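3.2 Cell layout and daily upkeep

The kitchen cell at Pestville is built around one humanoid robot and a fixed run of cabinets. A double sink is set into the counter, and the dishwasher is built in to the right of it. We kept the kitchen as the fitters left it, apart from a slatted drying rack laid across the smaller basin. The robot has two arms, and each ends in a multi-fingered Jerari hand.

Before each block of trials the operator opens the dishwasher, pulls out the rack and loads it from a printed plan. The robot is then walked to its start position in front of the cabinets. A block is 16 trials. We ran 1510 trials in this cell over the course of the study, all with the same robot.

Most of the upkeep went into the hands. Finger tendons were checked for slack at the start of the day and tightened when a fingertip moved more than 7 mm under light load. The finger pads were wiped after every block and replaced after 800 grasps – a figure we settled on early, when worn pads began to let cups slip. Cables along the forearm were strapped down again whenever a hand was taken off, and the wrist was turned through its full range by hand to make sure that nothing caught.

The head camera was calibrated with the Demirtaş routine each morning in the first month. Later we did this only after a fall or a change of neck parts. Figure 4 shows head camera views of a cup in the dishwasher rack and a plate on the drying rack. 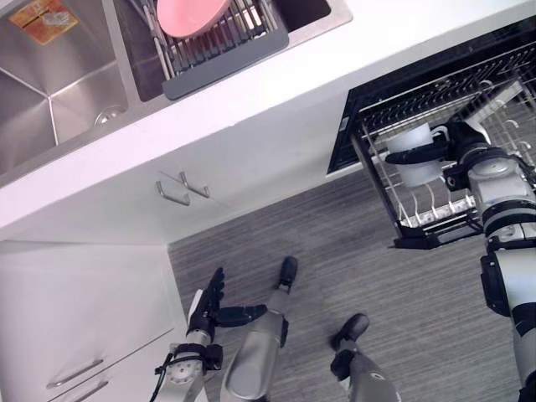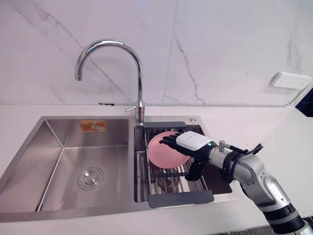

3.3 Fault handling

Faults were logged in Skomance under three headings: hand, arm and base. A hand fault stopped the trial, and the operator noted which finger had lost position before clearing it. If the same finger failed again within the block, the hand was swapped for the spare and the block was started over.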